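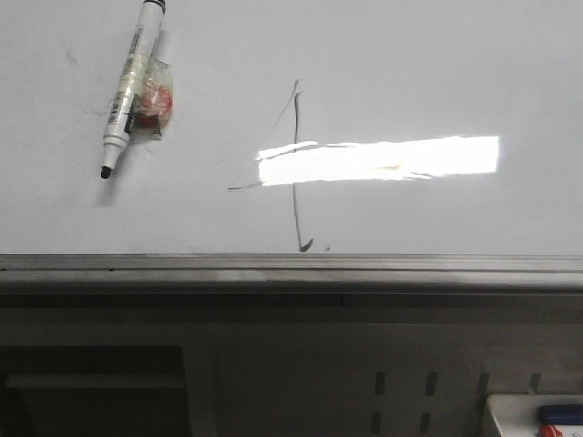 Getting the ghosts off a whiteboard

I've had the same big whiteboard in my home office in Utden for years, and I treat it terribly. I plan the week on it, forget it, then wonder why October's grocery list is still showing through in November! So this is how I bring mine back, more or less in the order I do it.

Step 1. Dry wipe first. Use a clean microfibre cloth, not the felt eraser that's been sitting in the tray going grey. A dirty eraser just moves old ink around (ask me how I know).

Step 2. Go over the stubborn bits with a fresh marker. Scribble right on top of the old line, then wipe while it's still wet. The solvent in the new ink loosens the dried stuff underneath. It feels wrong, but my mate Hatem Abdelaziz swore by it and I'm a convert.
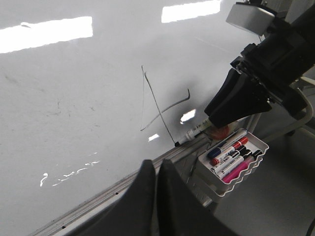

Don't try to do the whole board in one hit, though. I work in patches no bigger than a dinner plate, otherwise the ink dries before I get back to it and I'm worse off than when I started. If there's still a shadow, move on to the spray.

Step 3. Isopropyl alcohol on a cloth. I buy the 700 mL bottle and it lasts me ages. Open a window, wipe in straight lines from the top down, and swap to a clean bit of cloth whenever it picks up colour. Then a quick go with plain water and a dry buff.

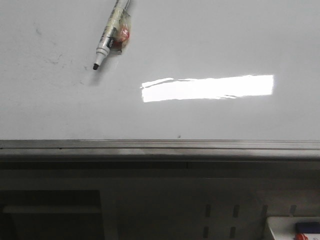
Storage matters more than I used to think. Markers kept tip-up dry out quicker, and a dried-out marker is the one you end up pressing hard and dragging across the board. A felt tip pointing downward keeps its ink where you want it, though lying flat is the safest bet with the cap on tight. I do a full clean every 3 weeks now and a dry wipe most evenings.

If you've got an old melamine board, test the alcohol on a corner first. Mine's enamel and it's never complained.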